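Mending group goes online, and I'm cutting up my curtains

By Tane Tipoki | Friday, April 3, 2020 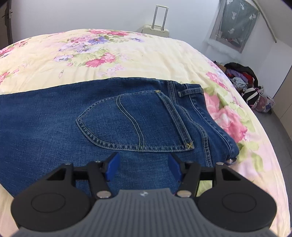

I should have been sitting in the back room at Drekalus tonight with a mug of tea and a needle I can't thread without my glasses. The café has been shut since the middle of March, like everything else on our street, and the Friday mending group that met there has moved on to people's laptops. The first online evening was last week and I went along, if you can call it going along when you've only walked as far as the kitchen table.

Fourteen of us turned up, which is more than we ever got in person. A few were regulars, a few had moved away years ago and were thrilled to be asked back, and one was somebody's brother who thought he was joining a pub quiz. He stayed, and he sewed on a button!

The group started seven years ago as a swap table for wool and zips. It costs nothing, and you bring whatever needs doing. Most weeks that means trousers gone at the knee, jumpers the moths have been at, and school coats with the loops pulled off. We used to have a proper sewing machine in the corner, an old Shawky that weighed as much as a small pony, but it's locked in the café with the chairs stacked round it, so for now we're all working by hand.

Doing it over video is slower than I expected. Everyone holds their work up to the screen at once, and you can't lean over and take hold of someone's hem when they're making a mess of it (I'm usually the one making the mess). The sound drops out whenever it rains on my side of the hill. But there's a lot more chat about the sewing itself than there used to be, and a lot less about parking.

Last week was patches. Put the patch on the inside, tack it in place with big loose stitches, then go back and forth over the thin bit with small ones, running well out into the good cloth on each side. Don't pull the thread tight or it'll pucker. I pulled it tight. I unpicked it on Saturday with the radio on and did it again, and it's better now — lumpy, but better. If your jeans have gone between the legs, start before there's a proper hole, while there's still something to sew to.

Thread is the big worry. Skondia, the haberdashery by the bus station, closed its doors the same week as the café, but they're still taking orders by phone in the mornings and posting them out the next day. I asked for strong navy thread and a packet of sharps and had them by the Wednesday. They've put together a little mending packet as well, with needles, three threads and a square of plain cotton, and they told me they'd sold 178 of them by the end of March. They're out of elastic, so please don't ring about elastic. Everyone is ringing about elastic.

If you can't get cloth, use what's in the house. Pillowcases are good, and so are old shirts with worn collars. I've started on the curtains from the spare room, which I never liked, and my sister, who gave them to me, reads this page. Sorry, Mere.

Tonight's session starts at half past seven and runs for an hour, or until people's dinners are ready. It's socks this time, so bring one with a hole in it, a darning needle, some wool and something round to stretch the sock over. An orange works, and so does a light bulb if you're careful. There's room for 30 on the call and you don't need to have come before, or know how to sew at all.

The link is going up on the Votoneo noticeboard page at six o'clock, under Evenings. If you haven't got the internet, leave a message on the café's phone — it's being checked every day — and we'll post you the printed sheet on socks, with the drawings. The patches sheet is there too if you missed it. Ask for both.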